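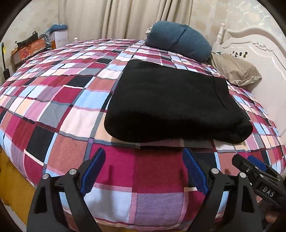

The guest bed at the Bouazza house in Ustville, with the plaid duvet and the black fleece.

Magdy Bouazza would like it known that he did not choose the duvet. "It was on the bed when I bought the bed," he says. "The woman selling it said the cover was included, and she said it in the voice people use when they want something out of the house."

He bought it anyway, headboard and all, from a farmhouse sale in Pustinthorpe one July. He paid $100 and has since turned down offers for the headboard alone. The duvet has drawn no offers. It has maroon in it, and two kinds of pink, and sky blue, and peach, with stripes over the top in case anyone felt shortchanged. Magdy has slept 14 houseguests under it in the past year and says every one of them mentioned it before they mentioned breakfast.

We are sitting in his kitchen because the guest room has no chair. This is policy. "A chair in a guest room becomes a closet," he says. "You give people a chair, they put pants on it. Then they go looking for the pants."

He came to hosting sideways. For most of his working life he managed the night desk at a motel out on the Raltthorpe road, and for the last seven years of that he also made beds whenever the morning crew came up short. The motel closed and he found that he missed the beds more than the desk. His sister-in-law, Usha Joseph, had a steady stream of relatives and not enough rooms, and Magdy had a spare room with an exercise bike in it. The bike went to the curb.

"I told him he'd last a month," says Usha, who has come by to return a casserole dish and stays for the rest of the interview. "He doesn't like people."

"I like them asleep," says Magdy.

He has opinions about blankets, which is how I ended up here. The one on the guest bed is black fleece, folded thick and left where a person can reach it without a search. He refuses to put it in the closet. "A cold guest at three in the morning will not open your closet. They'll lie there and be polite and hate you. So the blanket goes on the bed." He has the same view of extra towels and of the good crackers.

Why fleece? He used to keep a wool one, he says, a gift, very handsome, and it itched. Karthikeyan Shenoy, a friend from the motel days who stays over whenever he has business in town, finally told him so after four visits. "Four visits he scratched," says Magdy. "I said, Karthik, you could have said something. He said it looked expensive."

I reach Karthikeyan by phone later and he confirms all of it. "I thought it was me," he says. "I changed my soap." He also puts in a word for the plaid. "You wake up in a strange house and you don't know where you are, and then you see that thing, and you know exactly where you are."

The folding is Magdy's own method, or he claims it is. In half, in half again, then over in layers until the blanket is a fat rectangle, with the fold toward the foot of the bed. The motel wanted them rolled. He never saw the point of rolling. "A rolled blanket is always trying to leave," he says, and Usha tells him he has been saving that one up.

The pillows are a sore spot. There's a beige one that leans on the headboard and a dark teal one, plump and closer to a bolster, that lies on top of the covers. They don't match each other and they don't match the duvet, although it's hard to say what would. Usha has offered more than once to buy a proper set.

"With shams," she says.

"I don't know what a sham does," says Magdy. "I've asked. She can't tell me either."

He will talk about the headboard for as long as you let him. It's white and glossy, arched at the top, with scrolls and flowers raised along the edge and a knobby turned post at the side. It is much too grand for the room. Getting it up the stairs took him and a neighbor, Henk Smits, most of an afternoon and a certain amount of banister. Henk still inspects the banister when he visits.

There are a few little dark marks on the face of it, in a short row above the pillow. Magdy says they came with the bed and he has left them alone. His theory is that they belonged to a child. Usha's theory is that he doesn't own a sponge.

The most demanding guest so far was Saulius Kazlauskienė, who came for two nights while his own floors were being refinished and stayed for nine. He stripped the bed himself every other morning and made it again from scratch. Magdy tells me this with a wounded look. "He did corners," he says. "Hospital corners. On my bed." I ask if they were good corners, and he gets up to see about the coffee.

Would he ever replace the duvet? He did price one last winter, at a store in Pustinthorpe, plain gray, very nice weight. He carried it as far as the register. Then he thought about the phone calls he'd get.

"People ask for it now," he says. "Usha's aunt calls it the loud room. She says, is the loud room free? What am I going to tell her, it's the gray room?"

"She'd come anyway," says Usha. "It's 900 miles and you feed her."

He takes the casserole dish and looks inside to see if it's clean. The aunt is due again next month, for a week, and she has already asked about the crackers.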